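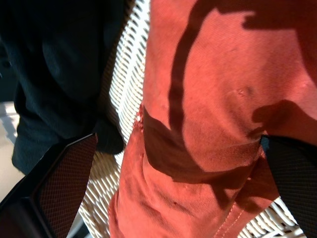
Diario de la lavandería – Residencia Graldale
Septiembre 2022
Redacción: Servicio de Ropería
Archivado en: Vida en la residencia / Ropa y textiles

Primera anotación: estado de las prendas

Se inicia la jornada con la revisión de la ropa de color pendiente desde agosto. La prenda de tono rojo anaranjado presenta en el borde un pequeño punto desgastado, con fibras sueltas, y algunas motas oscuras en la superficie del tejido. La costura con pespunte claro requiere un examen más detenido en la mesa de costura. Este servicio entiende que el desgaste no justifica la baja de la prenda y propone su remiendo con hilo del mismo tono. Se solicitará el hilo al proveedor Asfaw, junto con la reposición ordinaria de agujas.

Se recuerda que toda prenda de color debe examinarse con luz natural antes de su clasificación. La norma figura en el punto 14 del reglamento interno y su cumplimiento durante el verano ha sido irregular – circunstancia que ya se hizo constar en este mismo diario.

Las existencias de ropería ascienden a 208 piezas, frente a las 200 del inventario anterior. La diferencia corresponde a ocho toallas recibidas del centro de Moststead, que todavía no llevan etiqueta. Queda pendiente su marcado.

Por la mañana se ha trabajado junto a la cesta de mimbre blanco, a pleno sol. Sobre el borde quedaron una prenda negra, otra azul marino y la rojo anaranjada. Este servicio considera adecuada la cesta para la ropa de color, siempre que se revise periódicamente el trenzado, pues un extremo suelto puede enganchar los tejidos más finos.
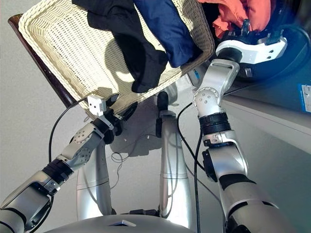
Segunda anotación: clasificación y asuntos pendientes

Las prendas oscuras se destinarán al estante 6. La rojo anaranjada permanecerá aparte hasta su arreglo y se lavará por separado, en agua fría, según el criterio aplicado a los tonos rojizos desde el incidente de las fundas de almohada.

Se ha recibido consulta de la dirección acerca de la compra de una segunda cesta de las mismas características. Se informa favorablemente, con la observación de que convendría un modelo con tapa. El presupuesto se remitirá a administración cuando se disponga de las medidas del estante.

Quedan por atender el marcado de las toallas de Moststead y la petición de hilo. Se cierra la anotación a las 14 horas.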